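We use cookies to keep this site running. By continuing you accept our cookie policy. Accept | Settings

Hamper Packer, Seasonal (May start)
Kendano Dry Goods, Berhe Street site

Kendano packs gift hampers and office snack boxes for mail order. The packing room ships up to 400 hampers per shift. We are hiring for the early shift, 6:30 a.m. to 2:30 p.m.

Duties
- Pick boxed and bagged goods against a printed list
- Check best-by codes and reject crushed cartons
- Fill, pad and close hampers; maximum lift 56 pounds
- Wipe down the bench at each changeover

Requirements
Able to stand for a full shift and read small print. Packing experience is useful but not required. Training on the Drukis label printer is given on site.

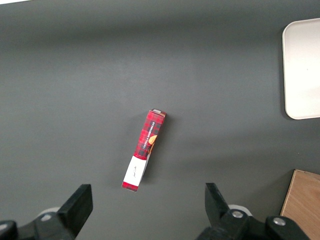
Bench work is graded on presentation as well as speed. Long, narrow cartons are the most common cause of rework - they shift in the hamper and end up with the product name facing down. A shortbread box in red tartan, with its lettering running along the side panel, goes in with that panel toward the customer. 

To apply, send a one-page resume to Mebrat Lemma, quoting reference 1862. Applicants on the shortlist do a paid trial packing 64 hampers.

Comments (2)

polix_t: Is there parking for the early shift?

R. D.: Applied last month, no reply yet. Is the reference number the same?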